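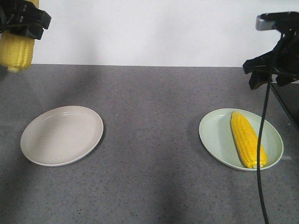
Does the force limit in the software count as a safeguard?

Treat it as a second line of defense, and set the station up as if it were switched off. The limit reacts after contact has been made. It also depends on a payload figure that somebody typed in, and in our experience that figure is wrong more often than the people who typed it believe.

Section 2. Working rules for the two-arm table

This section applies to the Bosska table station with the Somilel controller. It assumes both arms are bolted down and powered, and that you have read the wiring section. The Somilel manual calls the station "inherently safe" on page 89. We have not found any test behind that sentence and we ask you to ignore it.

2.1 Before power

1. Press the stop button with the power off and feel it latch. Twist to release. If it doesn't latch, stop there and replace it.

2. Put the stop button where the operator's free hand rests. The Bosska drawing shows it behind the left arm, so that you have to reach across the work area to use it. Don't follow the drawing.

3. Trace every cable from end to end with your fingers. Move each arm by hand through the full task and watch the slack. A cable may hang near the work, but it must not be able to loop over a finger of the gripper or catch the rim of a dish.

4. Clear the table of anything the task doesn't use. Mugs, phones and hex keys count.

Caution: The arms drop when power is cut. How far depends on the pose. Keep hands out from under both grippers while you test the stop button under power, and don't rely on the brakes until you have watched them hold.

2.2 Setting the grip

1. Load the Pulline grip profile for the object. If there is no profile, start from the softest one and work up.

2. Close the fingers on the object by jogging, with the task program stopped.

3. Lift the object a hand's width above the table and hold it there.

4. Tug it gently downward. If it slides, raise the force one step and repeat from step 2.

5. Write the final force in the log, along with the object and your initials.

Note: Replicas and real produce need separate profiles. A setting that works on a hard, regular surface tells you very little about a soft one, whatever the Pulline sheet says about "food-like items." Bumpy surfaces are a special nuisance. The fingers may sit on the high points and read as a firm grip, then settle into the grooves once the arm starts to move. 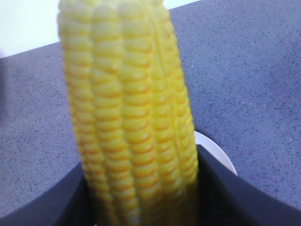 If the object is long, grip it again at a different height and repeat the tug. Holding one end leaves the rest free to swing, and a hold that passes while the arm is still may fail at speed. Run the move slowly first, then at working speed. Record both results, including the bad ones. A log with no drops in it is a log I don't trust.

2.3 Two arms in one space

1. Give each arm its own side of the table and draw the line between them in the controller.

2. Allow only one arm at a time to cross the line. The Somilel "shared zone" option lets both cross if their paths are predicted to miss each other. Leave it off until you have checked those predictions yourself, with your own objects in the grippers.

3. Enter the size of the held object as well as the gripper. The controller checks only the shapes it has been given.

4. Treat an idle arm as live. An open gripper that isn't moving may simply be waiting for its turn.

Caution: Fault 411 means that one arm has lost track of the other. The screen offers "Clear and resume." Don't use it. Press stop, move both arms home one at a time, and find the cause before you restart.

2.4 Sign-off

The Jatoi checklist shipped with the station is a fair starting point, though most of its boxes ask whether a document exists. A station can pass every one of them with a stop button that doesn't work. Use it together with the steps above.

1. The person who set up the station does not sign it off.

2. The second person repeats 2.1 and 2.2 with their own hands and doesn't copy values from the log.

3. Any change to fingers, cables, objects or table layout cancels the sign-off. Moving a plate to the other side is a change of layout.

4. Software updates cancel it too, including those described as minor. The April update reset the force limits on our own station and the release notes said nothing.

Send corrections to Roman Głowacki, with the controller version and a copy of the log page. Reports that a step was skipped and nothing went wrong will not be used to remove the step.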